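The Arm Is the Cheap Part

When Urotero, a contract packer of gift and novelty goods, began planning its first picking cell, the purchase request had one line on it: arm, two-finger gripper, wrist camera. Abelardo Cáceres, who runs equipment planning there, sent it back in April and asked for a full budget. 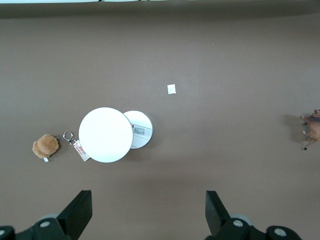
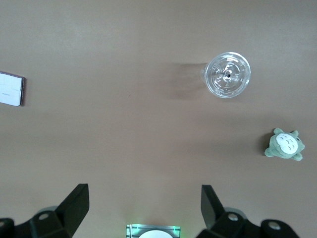
His revised budget starts with fingers. The quote from Tillbridge listed one pair, and Cáceres entered 16, in three tip shapes, at $257 a pair. Parts were sorted by how they would be held, and price played no role in the sorting. A clear cup with a domed lid and a plush toy can share a table, but they place different demands on grip force, and the lid's highlights are a matter for the camera budget as well. Thin discs lying flat went on a separate sheet, marked for finger trials before any order.

Lighting came next. Susum, the integrator, priced a diffuse overhead panel with mounting at $3902. Cáceres kept it in the first-year figure – shadows on a matte brown top can run wider than the item casting them, and software time spent on that problem is billed by the hour.

Spares are held to a simple rule. Anything with a lead time over 2 weeks is bought with the cell, and everything else waits for a failure. Camera cables fall in the first group, finger screws in the second.

The service contract remains open. Correa offers a fixed annual rate with two site visits, while Susum bills per call. Urotero will run the cell on one shift for a quarter and log each stop by cause before it signs with either.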